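Wusell Bench Automation Forum
Methods and Results > Grasping

Thread: Wrist-only beats wrist + overhead on clear glass?? (October 2023)

tiltedmeniscus wrote:

OK so I finally have something worth posting. Some of you will remember my whining back in May about the overhead camera in our Koltutlow setup losing clear glassware against a dark surface. I've been running the comparison ever since, and the wrist-only policy is winning on tilt. Not by a little, either!

The short version: same policy, same demos, trained once with both views and once with the wrist view alone. Task is grasp the beaker, lift it, tilt it to a target angle, hold. 100 trials for each. Wrist-only got inside the 5 degree window 70 times and the two-view one got there 58 times. I really did not expect that, and I've been staring at the wrist stills ever since trying to work out what it's using. 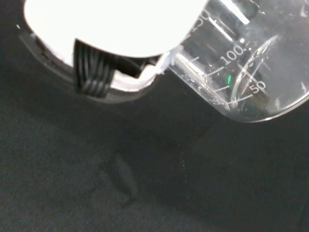

tiltedmeniscus
Thread starter, grad student (manipulation)

My guess is the printed scale. When the beaker leans, the 50 and the 100 lean right along with it, and those white marks are the one thing on the glass that stays put relative to the glass. Everything else is streaks and glare that slide all over the place as the arm moves. From overhead the numbers are a few mushy pixels (if you get them at all), so I think the second view is mostly adding noise and the policy half trusts it anyway.

Happy to be told I'm wrong. I've got 200 demos, all teleoperated, all with graduated beakers, and I can share the split.

---

gantryghost wrote:

Nice result, but I'd slow down a bit. 70 against 58 on 100 trials each is not a landslide. Did you run more than one training seed? We had a gap bigger than that on pouring, retrained with a new seed, and it flipped on us. I lost a month to that and I'm still sore about it.

Also your white housing is blown out to nothing in that still. If exposure is drifting between trials you could be measuring that.

---

tiltedmeniscus wrote:

One seed so far, guilty. Two more are training now. Exposure is locked on both cameras though, and I locked it for the glass, so I don't much care what the housing looks like. The policy never needs to see detail on it.

---

pipettepirate wrote:

I don't buy the scale story at all, sorry! A beaker has a big fat base edge and it's a much stronger cue for tilt than some little printed numbers. Look at that thin bright line along the bottom. That's an edge any first-layer filter would grab. Numbers are what YOU look at because you can read.

The test is easy. Use plain glass, no print, same size. If wrist-only still wins, the scale has nothing to do with it.

---

herrera_rig_2 wrote:

Agree with the plain glass test but I'd go further and mask stuff. We use the Herrera occlusion script here, it paints a gray patch over whatever region you pick and you see how far the predicted action moves. Takes an afternoon. Mask the scale, mask the base edge, mask the gripper as a control. No new glass to buy.

One warning from our side: gray patches on a dark image can throw the policy off all by themselves. Do the control first or you'll fool yourself.

---

tiltedmeniscus wrote:

Ran the masking last night on 5 held-out episodes (small, I know, I know). Covering the base edge moved the predicted wrist rotation more than covering the numbers did. So pipettepirate gets a point and I'm a little annoyed about it. Covering both was far worse than either one alone, so I'm not giving up on the scale completely.

What bugs me is the stuff on the far wall. You can see the print on the other side of the beaker through the glass, and that one comes out reversed.
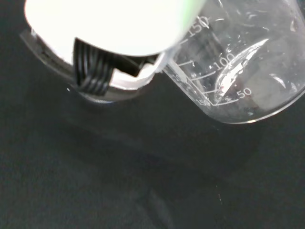 So at some angles there are two sets of marks in view, one crisp and one kind of blurry, and they shift against each other as the beaker rotates. If the policy picked up on that it would have a pretty decent tilt signal that has nothing to do with reading anything. I have no idea how to mask one without hitting the other, though. Droplets are another headache. Little white specks on the inside of the glass look an awful lot like bits of tick mark at our image size.

---

pipettepirate wrote:

Ha, I'll take the point. The two-walls idea is more interesting than your first one, to be fair. You could wipe the print off one side with solvent and leave the other. Cheap beakers, it comes right off.

---

gantryghost wrote:

Seeds first, solvent later. Please.

And I still think "wrist beats two views" is the wrong headline. What you've got is "this overhead camera doesn't help with this beaker." Put the second camera down low at the side, where it would see the silhouette, and I bet the gap closes or goes the other way.

---

rustadano_user wrote:

Lurker here. We tried a low side camera on our Rustadano arm with flasks and it helped on the lift and did nothing for the tilt. The arm blocked it half the time. Different gripper and a lighter mat, so who knows if it carries over.

---

tiltedmeniscus wrote:

That's useful, thank you! Did you keep the wrist view in when you added the side one, or swap it? I can free up a mount here once the seeds finish. Plain beakers are on order too, so I'll post both sets of numbers in this thread when I have them.

---

rustadano_user wrote:

Kept both. I'll dig out the mount height for you.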